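Arm week, part whatever

OK quick one tonight because I have to be up early and my hands still smell like cable sleeve.

The arm moves. It moves where I tell it to, mostly, and it stops when I tell it to, always, and that second part took up most of October. If you're new: Marwa Nasr and I share a corner of the Radwan workshop, we went halves on a secondhand arm, and the plan is to get it to tidy a table. Small stuff. Pick up thing, put thing in bin, close lid. We've called the project Buvidska since before there was anything to name and it's too late to change now.

So, the mount. First try was four bolts into the tabletop with washers underneath. Held fine at slow speed. At anything quicker the whole table did a little hop and the far end walked. Marwa put a level on it and just looked at me. We added a steel plate under the top, longer bolts, and a cross brace between the legs. Took all of Saturday. The hop is gone. There's still a shiver if it stops hard with the arm stretched out, so I ramp the speed down earlier and pretend that was the design.

Cables. I hate cables. Inside-the-arm wiring is for whatever the maker decided you need, and the gripper wants its own line, so that runs down the outside. Too tight and it yanks at the wrist when the last joint turns. Too loose and it catches on the elbow. I did it three times. What worked was setting every joint to its worst angle, strapping it there, then letting it come back to normal with the slack hanging where it wants to. Ugly loop at the base but it doesn't snag. I keep a strap up on the joint for the same reason. Velcro not zip ties, please, you WILL be redoing it.

Calibration next. I was getting the gripper down to the table and it would land beside the thing every time, same direction, same amount. Spent two evenings blaming the camera. Valter Lobo came by to borrow a clamp, watched one run, asked if I'd measured the tool length with the fingers open or closed. Closed. The software had it as open. Changed one number and it went right to the spot. Valter got his clamp and also a beer.

After that I ran 200 pick attempts over a few nights, just a simple loop, moving the object by hand between tries. 80 of those were misses, which sounds bad and is bad, but nearly all of them were long skinny things lying at an angle. Round stuff it gets. Anything with a thin handle it pinches too high, tips over, and then pushes along the table like a cat. I think it's the approach — it comes straight down and the fingers are lined up with the table insted of with the object. So next job is turning the wrist to match before it drops. Not hard on paper.

Lids are their own problem. A flip-up lid wants a push from behind and the arm likes to go over the top, so it has to reach past, come down low, then sweep back toward itself. Right now that's a hand-taught path with fixed points. If the bin shifts by a finger's width it misses the lid and shoves the bin. Marwa wants to tape the bin down. I want it to find the bin by itself. We've agreed to tape it down first and argue later.

Money, since someone asked in the comments: we're at 619 all in on top of the arm, and way too much of that is connectors. The plate was scrap from Turkness, they let us dig through the offcut pile, great people, bring gloves. Software is Etatico on an old desktop, which is fine untill it wants to update in the middle of a run. Turned that off. Wish I'd done it sooner.

Other thing on the list is the bench behind. We keep saying we'll clear it. The power bricks need to go on a rail, the monitor needs to turn round so I can see it from the arm side without leaning over, and I'd like a stop button on both ends of the table, because at the moment whoever is on the wrong end has to shout. Ordered the second button already. Marwa's doing the bracket.

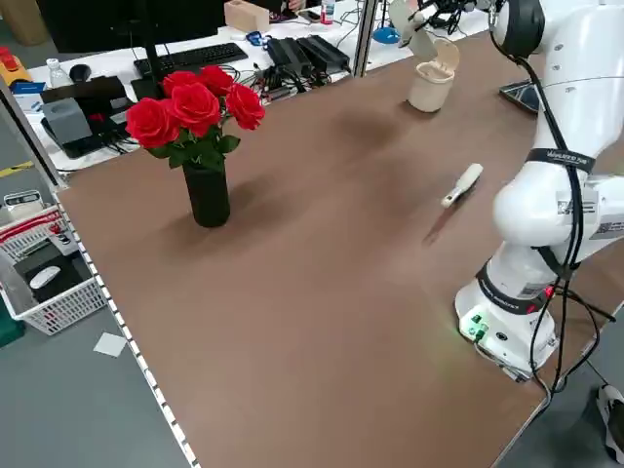 Anyway the wrist thing first, then the button when it shows up. If anybody has a decent way of getting the angle of a long thin object out of a cheap camera, leave a comment, I'm all ears. Bed now.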